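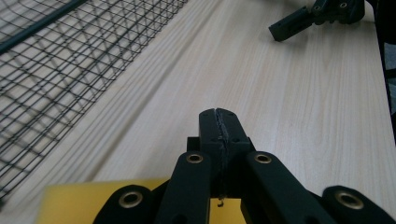
Does a Free Monthly Magazine Bring People to Local Events?

Student project report, Community Media course

1. Why we picked this

Sutum is a free monthly magazine that covers what's on in Rekside: concerts in the park, fun runs, the farmers market, school plays, new restaurants. It is paid for by ads. The sales page says that a listing "fills seats," and most of the event organizers we talked to repeated some version of that line. We wanted to know if there was anything behind it.

Our group went in doubtful. We say so up front so readers can allow for it. A magazine that sells ads has every reason to say that ads work, and an organizer who has paid for one has a reason to agree.

2. What we did

We looked at two events that both ran in October and were both listed in the same issue of Sutum. One was the Escobar Street Music Night, a free outdoor show with food trucks. The other was the Otia 5K, which charges an entry fee. We chose them because the organizers were willing to let us stand near the entrance with clipboards.

At each event we asked people one main question: how did you first hear about this? We didn't read out a list of answers. In our test run we had used a list, with Sutum at the top, and a suspicious number of people picked Sutum. Once we dropped the list, that stopped.

We asked a second question at the end, which was whether they had seen the magazine at all in the past month. We got 277 usable answers across both events. Forms with no answer to the first question were thrown out.

3. What people told us

The most common answer at both events was a friend or family member. At the 5K, the next most common was having run it before. At the music night it was the banner over Escobar Street, followed by social media posts, mostly shared by the bands.

Sutum was named as the first source by 6 people. All of them were at the music night. Nobody at the 5K named it, although the race had bought a half-page ad and the music night had only a free listing.

The second question makes the picture less simple. Plenty of people who did not name the magazine said they had seen it. Several told us they had picked it up at a coffee shop and flipped through it. It is possible that they saw the listing, forgot it, and then took notice when a friend brought up the event. We can't rule that out. We also can't find any sign of it in our answers, and "it works without people noticing" is a claim that is very hard to lose an argument with.

4. The print run number

The magazine's ad sheet gives a print run of 2486 copies. We have no reason to think that is false, but copies printed and copies read are two separate things, and the ad sheet moves from one to the other in the space of a sentence. It then multiplies by a "pass-along rate" for people who share a copy. We asked where the rate came from and were told it was standard in the business. We asked which source, and did not get a reply before our deadline.

We visited pickup spots late in the month. Some racks were empty and others were still nearly full. An empty rack could mean eager readers or a cleared counter - we don't know which, and we doubt the magazine does either.

5. Problems with our own work

Two events is a small base. Both had good weather, and both have been held for years, so word of mouth had a head start. A brand new event might depend on a listing much more.

We only spoke to people who showed up. Anyone who read about the race in Sutum and decided to stay home is missing from our data.

People are also bad at remembering where they heard things. One man told us he saw the music night on a TV ad. As far as the organizers know, there wasn't one.

Our clipboard shifts at the 5K started at 7 a.m., and answers before the race were short. We may have been told "a friend" by people who mainly wanted to get to the start line.

6. What we think

We did not find support for the claim that a listing fills seats, at least for these two events. A free listing seems worth sending in, as it costs an organizer a few minutes. We would want better evidence before paying for the half page.

A cheap test is available. The Otia 5K could print a discount code in its next ad and use that code nowhere else. We suggested this to the race organizers, who liked it, and to the magazine, which said it would think about it.

7. If another group takes this on

Start earlier than we did. Pick at least one first-year event. Get permission for the entrance in writing, and leave the magazine's name off the clipboard - ours was on the cover sheet for the first half hour of the music night, and 2 of the people who named Sutum came from that half hour.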